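2023-06-27

Up before six with the best intentions and did nothing with them until ten. The plan was to clear the table in the back bedroom before Telmo comes for the rest of his things, and I got as far as carrying my coffee in there and looking at it. The coffee was good.

The room has been "in between" since February, which is the family word for a room that everyone puts things in and no one sleeps in. The bed is still under its plastic sheeting from when the painter was supposed to come. He came, in the end. He painted the hallway, said he would be back for the bedroom, and moved to Urio. So the bed has been kept perfectly safe from paint for months, and it crackles if you so much as set a sock on it.

I did put the good tablecloth on, the one with the green leaves and the little round fruits in their squares. It was Mother's and it came from Brasach, or so she claimed, along with everything else she owned that didn't have a label. My thinking was that sorting on a nice cloth would make me sort nicely. What it did was make me spend twenty minutes getting the squares to line up with the edge of the table, and then they didn't.

Bracelets first, because they were the smallest problem. I tipped the whole drawerful into the orange tray and they immediately became the largest problem. How do beads tangle? They have no ends. I worked one free, put it down, reached for another, and the first was back in with its friends. I don't remember buying most of them. I had a phase at the Corbridge street market, when the man at the end stall called me "young lady" and I was evidently prepared to pay for it.

Abilio Collado phoned in the middle of this to ask if I still had his book on pruning. I said I would look. I was looking straight at a stack of books at the time, so that was nearly true. He talked for a long while about his pears. He has 300 of them coming, he says, and how he knows that in June I did not ask. By the time he hung up I had pulled out two books to keep, read four pages of one, and put both back on the stack. 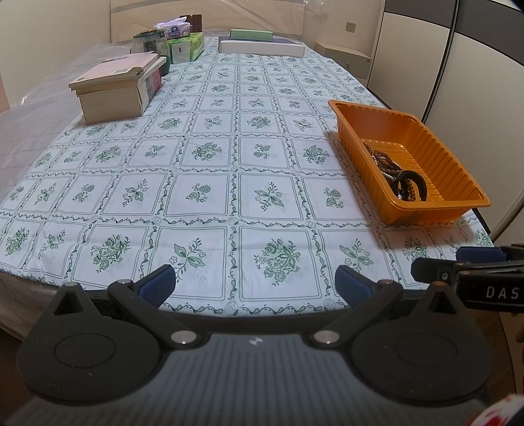 ## After lunch

Made rules. I am better with rules. Wrote them on the back of the Gretular bill (3,076 for a boiler that still knocks, so it may as well be useful as paper):

- Bracelets: keep what I would wear to the dentist.
- Books: keep if read twice or if borrowed from Abilio.
- Boxes: open before deciding. No shaking and guessing.
- Jar: wash, and do not put anything in it "for now."
- Tissues: back to the living room, where people blow their noses.

The dentist rule was too soft. It turns out I would wear anything to the dentist, he only looks at the one end of me. Changed it to "would wear to see my sister," and that went faster. The plain brown wooden ones stayed. She has no views on brown.

The black band I can't place at all. Tried it on, took it off, tried it on again. Left it in the tray for Telmo to identify, though he'll say it's mine, the way he said the exercise bike was mine.

Opened the light green box before I could talk myself out of it. Receipts. A whole life in receipts, including one for 668 that says only "items." I'd love to know what items. I hope they were wonderful. Put the lid back on and wrote "shred" on a scrap of paper, then lost the scrap somewhere in the books.

The flat white box I have saved for tomorrow. I know perfectly well what is in it. It's the shirt I bought Telmo for the wedding he then didn't go to, and I'd like to be in a firmer mood when I decide whether it goes home with him or to the church sale. He will say it doesn't fit. It has never been out of the tissue paper, so I don't see how he can know.

## Evening

Telmo called at six to say he can't come until next week, the van is at the garage again. I said what a shame, I had everything ready. Went and stood in the doorway afterward to see how large a lie it was. Medium.

Found the pruning book. It was in the kitchen under the fruit bowl, where it has been keeping the bowl level since I don't know when. I've folded up some cardboard as a replacement and the bowl now leans toward the window. Abilio can have his book on Sunday week or whenever the pears allow.

Soup for supper. My wrist has a pattern of small round dents in it from the beads, which I seem to have worn all afternoon without noticing, four strands of them, including while signing for next door's parcel. Left the cloth on. It does cheer the room up, and if I take it off I'll have to iron it.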